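## 4. What the disclosure question does and does not measure

The survey asked respondents at what age they first told another person that they were lesbian, gay, bisexual or unsure. Much of the earlier work on rural youth takes this figure as the start of something, and builds on it a story in which telling leads to support and support leads to better health. We have our doubts about each step.

Take the figure itself. Of the 1,229 people who completed the Tareo questionnaire, many gave two different ages in two different places: one in the tick-box section and another in the free-text box at the end. Namboodiri treated these as errors and kept the tick-box answer. Radu went back to the free text and found that people were often describing separate events. A girl tells a cousin at 13 and takes it back a week later. At 16 she tells a friend, and this time she lets it stand. Which of these is the "first disclosure"? The questionnaire assumes that everyone knows, and that they all know in the same way. 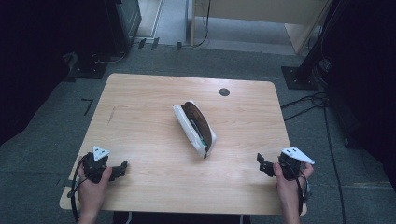 The follow-up interviews made matters worse, at least for anyone hoping for a clean variable. We spoke to 38 people who had grown up in villages in the Mostyn area, most of them in their own homes or in a room at the local college. Several objected to the word "telling". One man said that his mother had known for years and that the only thing missing was a conversation neither of them wanted. Another had been out to everyone in an online group from the age of 14 and to no one in his own postcode until he left it. On the standard coding he is late. On his own account he was early, and he was rather annoyed to be asked.

Owusu has argued that such cases are rare enough to be set aside. We are not persuaded. They are rare in the tick-box data, where there is no way of recording them. In the interviews, 17 of the 38 gave an account that could not be fitted to a single age without leaving out something they had said mattered. That is a small group, picked partly by their own willingness to talk, and we would not stretch it to the whole sample. It is still enough to make us uneasy about a model that rests on one number per person.

The claim about support deserves the same caution. Respondents who said they had "a person to talk to" at school reported lower distress, and this result has been repeated in talks and leaflets as if the person caused the difference. The question was asked once, of adults looking back. Someone who is doing well now may find it easier to remember a kind teacher. Someone who is not may remember the same teacher as useless. Unnithan raised this point when the questionnaire was being drafted, and a second item was added asking for the person's role. It was left blank so often that it could not be used.

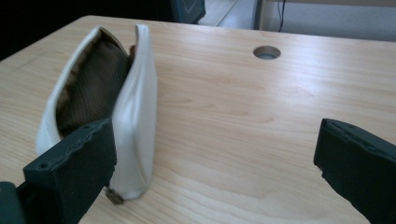 **Figure 3.** White pouch with a dark brown lining, standing open on a light wooden tabletop.

The third difficulty concerns place. "Rural" in the Wekov coding means any settlement below a fixed population, which puts a commuter village with an hourly train in the same box as a hill farm at the end of a track. When Vimala Nair re-ran the distress scores with travel time to the nearest town in place of settlement size, the gap between rural and urban respondents shrank. It did not vanish. We read this as a warning about the label, and we would not swap it for a new claim that buses are what young bisexual people need, although more than one person we interviewed said exactly that.

Bisexual respondents are a particular problem here. They were merged with the "unsure" group in the first round of analysis, for reasons of sample size, and several published figures still use the merged group. Those who called themselves bisexual at interview mostly disliked this, and some had ticked "other" to avoid it. Results for the merged group should be read as results for a category made by the analysts. Section 5 reports the two groups separately, with the wider margins of error that this brings.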